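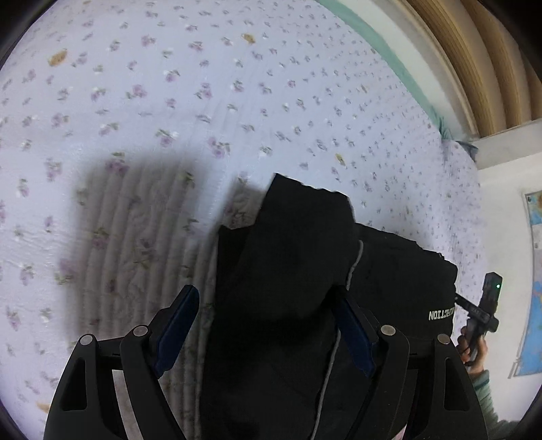

palomino wrote:
I would not iron cotton percale at all, to be frank. Take it from the line while it is a little damp, fold it, put a heavy book on top. My mother did so and her beds looked fine.

Granavia_K wrote:
Thank you, but I have a question about the first part. I don't have a line. I live in Prarnitz on the third floor and the balcony gets no sun after October. My bedding dries on a rack in the hallway and it takes 2 days. When it is finally dry, it has hard creases where the bars were, and it smells a little like a basement. The print on my floral set is still good, so I don't want to throw it away only for this.

tumbleweed88 wrote:
Two days is too long, there is your smell. What spin speed do you use?

Granavia_K wrote:
The lowest one. I read that high spin makes wrinkles.

tumbleweed88 wrote:
It does make wrinkles, but you can shake them out if you hang the sheet right away. Damp for two days you can not shake out. Go up one or two steps and see. Also do not fold the sheet four times over the rack. Use the top of a door, with a clean towel under.

palomino wrote:
I disagree about the door. The sheet gets a line from the edge and it touches the floor. Better to put two racks side by side and hang it over both like a tent, so the air can go inside.

Granavia_K wrote:
Two racks will not fit in my hallway, I would have to climb over them to go to the kitchen.

mirekk wrote:
I have the same problem with small rooms. I wash only one sheet at a time, never the full set. Wash at 30 if it is not very dirty, with half of the detergent. Too much detergent stays in the fabric and then it feels stiff, and people think it is from the drying. The cover and pillowcases I do the next morning.

tumbleweed88 wrote:
Half detergent yes, 30 no. Not for bedding, not every time. At 30 the oil from the skin stays in and this also smells after some weeks. I do every third wash at 60.

mirekk wrote:
The label on mine says 40 maximum. A printed sheet loses color if you boil it.

tumbleweed88 wrote:
60 is not boiling. But if the label says 40, then 40, of course.

Granavia_K wrote:
I looked and my label is washed white, I can not read any number. The brand is Fleralus if someone knows them. I tried the faster spin last night and hung the sheet over the bedroom door with a towel. At 7 in the morning only the hem was still damp. There is a line from the door in the middle, palomino was right about this.

palomino wrote:
The line will go under the blanket. I don't know the brand, sorry. I would stay at 40 with it.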